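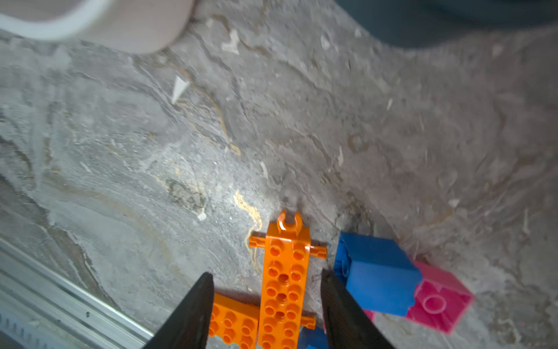
Werkstattbuch Lurnau, März, Vormittag
Betrifft: Klemmbausteine aus dem Nachlass Egilsson, Sortierung und Zustandsprüfung, Teil 2

Der Bestand geht nach Teilefamilien in die Kästen, die Farbe kommt erst danach. Dagný hatte beim ersten Durchgang nach Farbe vorsortiert, das Orange also komplett in eine Schale. Für die Optik gut, für das Wiederfinden schlecht: Flache Platten, Achsreste und Clips liegen dann übereinander, und die kleinen Teile rutschen nach unten. Typischer Fall ist die lange orange Platte mit zwei Noppenreihen, dazwischen einzelne Löcher, am Ende der offene runde Clip, seitlich die kurzen orangen Stifte. Nach Farbe sortiert landet sie neben der breiteren orangen Platte mit dem Noppenraster, mit der sie funktional nichts zu tun hat. Nach Familie gehört sie zu »Platte mit Anbauteil«, Kasten 9. Der große blaue Block mit der senkrechten gerundeten Rille geht zu »Block, Sonderform«, der magentafarbene Stein vorläufig zu »Stein, klein«.

Stand der Erfassung
Beutel A und B sind durch. Summe bisher 284 Teile, davon 16 zurückgestellt (siehe unten). Beutel C ist offen, Inhalt noch gemischt mit Fremdmaterial: Gummiringe, zwei Büroklammern, ein Stück Kreide. Fremdmaterial nicht wegwerfen, sondern in die Tüte »unklar«. Im Beutel A war ein vermeintlicher Kunststoffrest die abgebrochene Achse eines Wagens, der jetzt wieder rollt.

Reinigung
Lauwarmes Wasser mit wenig Spülmittel, höchstens 40 Grad. Teile im Netz bewegen, nicht bürsten, solange Sand in den Löchern sitzt. Löcher mit dem Holzstäbchen ausstoßen, von der Unterseite her. Spülen, abschütteln, auf dem Tuch mit den Noppen nach unten trocknen. Bei Noppen nach oben bleibt in den Unterseiten Wasser stehen, das gibt Kalkränder, auf Blau besonders deutlich. Trockenzeit über Nacht. Die Heizlüftervariante von Þröstur ist gestrichen: zwei dünne Platten haben sich verzogen, Durchbiegung mit der Fühlerlehre 0,4 mm. Sie liegen bei den Rückstellern.

Prüfung der Clips
Jeder offene Clip wird mit dem Prüfstab (3,18 mm, Messing, Schublade links) einmal geschlossen und einmal geöffnet. Nicht öfter, ältere Clips verlieren mit jedem Zyklus. Bewertung wie gehabt:
1 = hält den Stab waagerecht
2 = hält, kippt aber unter Eigengewicht
3 = hält nicht oder zeigt Weißbruch an der Wurzel
Von den orangen Clips aus Beutel A bisher alle 1 oder 2. Bei Grau ist es deutlich schlechter, vermutlich andere Charge oder mehr UV. Die Kiste stand laut Begleitzettel mehrere Jahre in Poscombe auf dem Dachboden unter dem Giebelfenster. Weißbruch immer mit der Lupe bei seitlichem Licht suchen, im Deckenlicht übersieht man die Hälfte.

Stifte
Offene Frage vom letzten Mal: eingesteckte Stifte ziehen oder stecken lassen? Vorschlag Dagný: stecken lassen und das Teil mit Stift als Baugruppe führen. Vorschlag Þröstur: immer ziehen, sonst stimmt die Stückzahl nicht. Ich habe es an einer Reihe von 18 Stiften probiert. Zwölf gingen mit den Fingern heraus, vier mit der Kunststoffzange, zwei sind am Bund gerissen. Das ist zu viel Verlust. Regel ab jetzt: ziehen, was mit den Fingern geht. Was klemmt, bleibt drin und bekommt in der Liste ein »S« hinter der Nummer. Gezählt wird der Stift trotzdem als eigenes Teil.
Metallzange bleibt verboten, auch mit Klebeband auf den Backen.

Klemmkraft Noppen
Stichprobe mit der Federwaage, Stein zwei mal zwei auf Referenzplatte, fünf Wiederholungen. Mittelwert bei den magentafarbenen Steinen etwas unter dem der blauen, Streuung aber so groß, dass ich daraus nichts ableite. Die Referenzplatte ist inzwischen selbst ausgeleiert und muss ersetzt werden. Bitte keine aus dem Nachlass nehmen. Bestellung bei Sollidum läuft, Liefertermin offen.

Farbabgleich
Orange ist im Bestand in mindestens zwei Tönen vorhanden. Im Kunstlicht kaum trennbar, am Nordfenster gut. Ich trenne vorläufig nicht, notiere aber »O1« und »O2«, wenn zwei Teile nebeneinander eindeutig abweichen. Magenta und Dunkelrosa sind in der alten Liste zusammengeworfen, das muss beim Übertrag getrennt werden. Bleichen mit Peroxid kommt bei den farbigen Teilen nicht in Frage. Bei den weißen entscheiden wir, wenn Beutel C gewaschen ist.

Rücksteller, 16 Teile
Verzogene Platten: 2
Stifte mit gerissenem Bund: 2
Clips mit Bewertung 3, grau: 7
Bissspuren, noch brauchbar: 3
Herkunft unklar, kein Formzeichen auf der Unterseite: 2
Bissspuren sind kein Ausschlussgrund, solange der Noppenrand rund ist. Wird nachgemessen.

Arbeitsplatz
Auf Steinboden nicht mehr ausschütten. Die graue Marmorierung mit den hellen und gelblichen Adern schluckt alles Kleine, und helle Splitter auf dem Boden sind von weißen Kleinteilen nicht zu unterscheiden. Künftig das dunkelgrüne Tuch unterlegen, Rand umschlagen. Sieb mit 6 mm Maschenweite nehmen, das mit 4 mm hält zu viel zurück und verstopft.
Etiketten für die Kästen 9 bis 14 sind gedruckt, aber mit der alten Familienbezeichnung. Überkleben reicht.

Offen
Beutel C waschen und trennen (Dagný)
Bauanleitung zum Wagen suchen, liegt eventuell im Ordner Vestergaard, zweites Register
Breite orange Platte auf Verzug prüfen, Haarlineal diagonal anlegen
Liste auf neue Spalten umstellen: Familie, Farbe, Clip, S, Bemerkung
Lupenlampe: Schalter hat Wackelkontakt, vor der nächsten Clipprüfung tauschen
Zeitaufwand heute roughly drei Stunden, ohne Trocknung

Nachtrag, 16 Uhr: Der magentafarbene Stein passt in keine Zeile der alten Liste. Eigene Zeile angelegt, Maße folgen, wenn der Messschieber aus der Kalibrierung zurück ist.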